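Forau Parcel Flights: data card

Version 3, released Wednesday, October 28, 2020

What's in it

Forau Parcel Flights is a set of 1,210 short delivery flights made by small electric drones between the Skendura depot and homes in the villages nearby. Every flight has a route, a wind record, a battery trace, a parcel weight and a note on how the drop went. We've been wanting to put this out for ages, and we're really pleased it is finally in a shape that other people can use!

Each flight is one row in flights.csv, plus one small file in the tracks folder with a position for every second in the air. The two are joined by flight_id. If you only care about how long deliveries take, the table alone will do you nicely and you can skip the tracks, which make up most of the download.

Columns in flights.csv

flight_id: text, never reused, even for flights that were called off
depot_pad: the launch pad, A to C
parcel_g: parcel weight in grams, with packaging
wind_mean and wind_gust: metres per second, from the mast at the depot
battery_start and battery_end: per cent
leg_out_s and leg_back_s: seconds
drop_result: one of placed, moved, returned, called_off
weather_note: free text, often blank

Moved means that the drone chose a second spot in the same garden, usually on account of a washing line, a dog or a parked car. We love this column. It tells you far more about village life than we ever expected, and if you do anything with it, please get in touch.

What changed in version 3

The wind figures are now in the same units all the way through. In version 2, the first 29 flights from pad C were in knots (sorry!) and a couple of people spotted it from the battery traces alone, which was a lovely bit of detective work. We have also filled in leg_back_s for returned parcels, where it used to be zero, and the track files now use full stops for decimals whatever machine they were exported on.

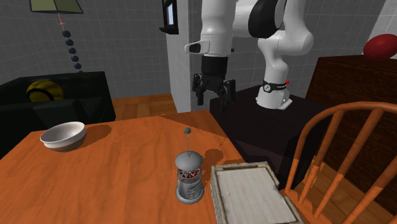

Flight IDs are the same as before, so anything you built on version 2 should still join up. The one thing to watch is depot_pad, which used to be in lower case. If your script matches on "a" it will now find nothing at all and won't complain about it.

How the flights were recorded

Positions come from the drone's own receiver and were logged on board, then copied off at the depot after landing. Wind comes from a single mast, so it describes the air at Skendura and can be a fair way off for the far side of the Tallia ridge. You can see this for yourself in the tracks: drones heading over the ridge slow down sharply on days when the mast says it's calm. There's a nice little project in there for somebody.

Parcels were weighed on the same bench scale throughout. Battery levels are whatever the drone reported, and the older packs tend to read high until they are half empty and then fall quickly. The pack number is in the track file header if you want to separate old from new.

Privacy

The last stretch of every outward track has been trimmed, and the drop point is replaced by the centre of a grid square. Names, addresses and order contents were never in the logs. Please don't try to work out which house is which. The weather notes were read through by hand and 8 of them were reworded where they mentioned a neighbour or a garden that people would recognise.

Gaps we know about

No flights after dark. No flights in heavy rain or snow, so the set says very little about proper winter weather. Pad B was shut for resurfacing for part of the summer and its rows thin out there. Called-off flights have a row but no track file, and your loader needs to cope with that.

Getting started

Unzip everything into one folder and run check_files.py, which compares the table with the tracks and prints anything missing. The Wieser notebook in the examples folder draws a map of all the routes coloured by wind, and it's well worth five minutes even if you have no plans to use the rest.

We hope to add the autumn flights in December, with a second mast on the Tallia side. Corrections are very welcome through the issues page, and please include the flight_id.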